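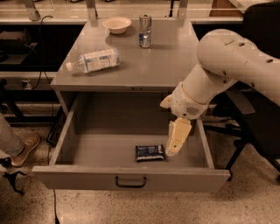

Où déposer ses bouteilles et ses canettes vides à Arboleda ?
Dans les 30 points de collecte ouverts par Firkance, accessibles tous les jours de 7 heures à la fermeture des commerces.

Arboleda, le 16 décembre. Firkance étend à l'ensemble de la commune son service de reprise des emballages de boissons, testé depuis le mois d'août dans le quartier d'Astcombe. Durant cette période, 610 foyers se sont inscrits et ont reçu leur carte Dukesari.

La carte est gratuite. Elle se retire à l'accueil de la mairie ou dans les magasins partenaires, sur présentation d'un justificatif de domicile. Chaque tranche de 50 emballages rapportés donne droit à un bon d'achat de 2 euros, valable chez les commerçants affichant le logo Dukesari.

Sont acceptés les bouteilles en plastique et les canettes en aluminium, vidées, non écrasées et munies de leur étiquette. Le verre reste à déposer dans les conteneurs habituels. Les bouchons peuvent être laissés en place.

Les cartes distribuées à Astcombe pendant le test restent valables et les points déjà acquis sont conservés. La liste des adresses est affichée en mairie et jointe au prochain bulletin municipal.

Contact presse : service communication de Firkance, Arboleda.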